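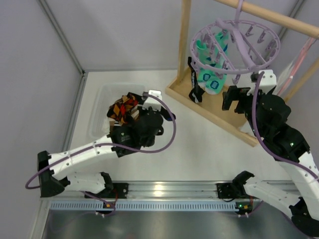
Socks on the clip hanger, what look like more in the bin.

Tips for the bench: laundry software, before you believe the demo

Every planner looks clever on a towel. Socks are where I start asking questions.

Test on patterned fabric. Plain mint green on a pale wall is easy to segment. A heap of orange, brown and red patches is not, and I've watched Clirnus call a pile like that one garment.

Run it 10 times without touching a parameter. If somebody reaches for the keyboard, start over. Archana Shukla keeps a tally on paper, and I trust it more than the dashboard.

Plan for the hanger, too. A round one can swing and turn, so a clip position saved at startup is a guess by the third sock. Look again before each approach — yes, it's slower.

Check the cables in your collision model. Misum's default leaves them out, then reports a clear path.

Log grip failures separately from vision failures. Lump them together and you'll spend September retraining the wrong thing.

Keep the colour threshold out of the main config. Ours was on line 188 and got changed by accident twice.

Martim Loureiro says version 6 fixes most of this. He said that about version 3.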